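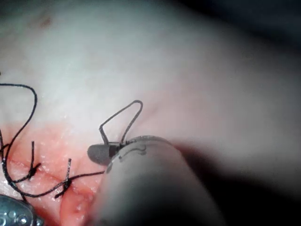 Puline Braided Black Suture and Prunwood Practice Set: Equipment Review

Prepared by the Skills Laboratory, Ramalho Centre for Surgical Training
November 2024

Purpose of the review

The Centre was asked to recommend a suture for its basic and intermediate knot-tying courses. The thread previously supplied, Plusum monofilament, had drawn repeated comments from course tutors, chiefly on its stiffness and on knots that slipped before the third throw. The Puline braided thread was put forward as a replacement, together with the Prunwood practice set, which contains a needle tray, a thread card and a bound guide.

The review covers 146 completed practice sessions. Tutors filled in a short form after each one, and their remarks have been combined with our own bench checks.

Handling

The Puline thread is soft and lies where it is put. It has little memory once it has been drawn off the card, although the first few centimetres keep a slight kink and are best trimmed away. Trainees found it easier to form even throws, and tutors reported fewer accidental half-hitches than with the Plusum.

A soft thread has its own drawback. When a long length is left in the field, it falls into wide curves beside the incision and can pass close to knots already tied. Trainees who worked with the full length spent a good deal of time clearing the loop before each new stitch. We suggest that beginners cut the thread shorter than the guide advises.

Visibility

Black was the right choice of colour. The thread shows clearly against pink and reddened tissue, including where the surface is moist and catches the light, and a tutor can follow a strand from the knot to the tip of the instrument without asking the trainee to pause. Cut tails are equally easy to find. They tend to stand up from the knot like a short bristle, and tutors can judge their length at a glance. The Plusum thread, in pale blue, was often lost under bright lighting.

Knot security

Knots tied with the Puline thread are compact and held well in our pull checks, provided that the throws were laid square. Of the 348 knots examined on the bench, 7 slipped. All of these had been tied with only 2 throws, against the instructions in the guide. Braided thread does drag a little as it passes through tissue, and a heavy hand will pucker the edges of the wound. Tutors should watch for this when the strand is pulled taut.

The Prunwood set

The tray is stable and easily cleaned. The thread card is less satisfactory – its slots are narrow and the braid frays if it is pulled out at an angle. The guide is clearly written, but its section on spacing between stitches is too brief for a first course and will need a handout from the tutor.

Recommendation

The Puline thread is recommended for both courses. The Prunwood set is recommended for the basic course only, subject to a revised thread card, which the supplier has promised for August. Remaining stocks of Plusum should be kept for the separate session on monofilament materials.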